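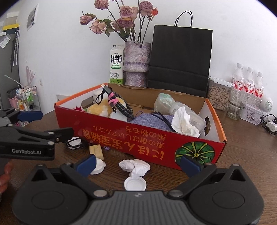
How long does a cardboard box stay in a home after it has been emptied?
Longer than most people guess. In our diaries the median was 142 days, and a good number of boxes were still in use when the study ended.

Papers > Household Materials > Reuse and Storage
Mattes Rieger, October
12 comments | 47 shares

4. What the boxes were doing

Figure 3. Open cardboard box on a table, holding a mix of items. The outside is red with an orange rim and yellow Japanese lettering, and there is a hand-hole in the end panel.

I went into this part of the study expecting a storage story. You buy something, the box comes home, you put other stuff in it, done. That does happen a lot, but the diaries from Brelten and Ukska are much messier than that (and much more fun to read), so I'm going to take the findings in the order they surprised me.

First, the basics. We had 286 households keeping diaries, split unevenly between the two towns, and they logged 3,188 boxes between them. A box got a new line in the diary every time its job changed. If the box that brought the coffee maker became the box for winter hats, that was one change. If it then went under the sink with the rags, that was another. Moving a box from one room to another with the same stuff inside didn't count, and I still go back and forth on whether that was the right call.

The first surprise was how much the lid matters. Boxes with all four top flaps intact mostly went into closets and stayed put. Once somebody cut or folded the flaps down, the box turned into something closer to a drawer. People reached into it every day, and the contents drifted. One diary from Ukska starts a box as "tape and string" and has it down, two entries later, as "tape, string, dog stuff, the good scissors." I love that entry! It also gave us a coding headache, because our form only had room for one category per box. We ended up adding a code called "mixed, open," and it quickly became the biggest group in the data.

Then there are hand-holes. I hadn't planned to look at them at all, but the diary form had a comments line and folks kept bringing them up. A box you can grab by the ends gets carried around the house: kitchen to garage, garage to car, car back to kitchen. People also hung on to these boxes after a corner had gone soft, where a plain one would've been flattened and put out with the recycling. We didn't measure the cut-outs, so I can't say if size makes any difference.

Printing was the part I argued about most with my coauthors. My hunch was that bright boxes would be hidden away, since they clash with everything. The diaries lean the other way. Households tended to keep strongly colored or heavily printed boxes out on shelves and tables, and they gave them names. "The red one" shows up over and over in the Brelten set, in homes that have no connection to each other. It makes sense when you think about asking somebody across the house to go get the batteries. A plain brown box needs a label, and hardly anyone in our sample wrote labels (Campos found the same thing in her attic interviews, though she was asking about trunks).

Foreign lettering didn't seem to get in the way, by the way. Several people wrote that they had no idea what their box said and had never looked it up.

I should be upfront about the weak spots here. Diary keepers notice their boxes more than other people do, and up to 3 households told us at the exit interview that they'd started hanging on to boxes just to have something to write down. We left them in. Apartments are also thin in the Ukska group, so anything I say about garages should be read with that in mind.

The follow-up in Fendidton uses a shorter form with space for several categories per box, plus a line for what finally ended the box's working life. Early returns mention damp floors a lot, and cats. Section 5 goes through how we coded those endings and where the two coders disagreed.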